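Bravix (bancada de garras)

Bravix é o nome dado a uma série de ensaios comparativos de garras para braços robóticos em tarefas domésticas, sobretudo carregar e descarregar roupa. Iniciada em maio por Leonor Falcão e Octavio Huanca. Sem relação com o controlador Stisadow, usado só nas primeiras versões.

Método

Cada garra é montada no mesmo punho e repete a mesma tarefa: pegar um tecido, mover, soltar. Tecidos leves e pesados, dobrados ou embolados. São 13 tentativas por garra, sem ajuste de parâmetros no meio. Câmera na cabeça e câmera fixa no ambiente; Trinidad Cabrera defendia só a primeira, mas a oclusão pelo próprio punho era grande demais dentro do tambor.

Garras comparadas

Foram 4 modelos. Pinça paralela curta: boa em tecido dobrado, fraca em tambor fundo. Dedos longos: alcançam melhor, mas arrastam peças vizinhas junto. Ventosa abandonada cedo, tecido poroso. A quarta, Pasumeo, de dedos macios, teve mais de nove pegas válidas na série inicial, resultado depois contestado por Ariel Agbayani (critério de "pega válida" mal definido, ver Críticas).

Máquinas de lavar

Caso mais dificil da série. Abertura redonda, borda de borracha, pouca folga para o punho. A porta aberta tambem limita a aproximação lateral do braço.

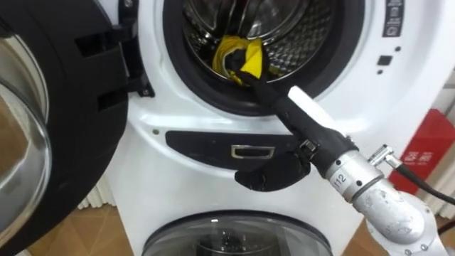
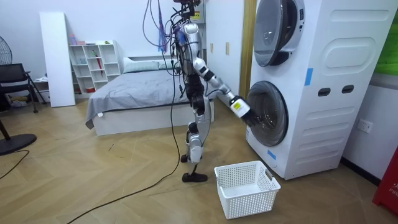 Ensaio com lavadora e secadora empilhadas. Na primeira imagem, a garra segura um pano amarelo dentro do tambor superior; na segunda, o robô visto de corpo inteiro, com o braço direito na porta de baixo.

Críticas

Amostra pequena, um único operador por sessão. Falta publicar os tempos por tentativa.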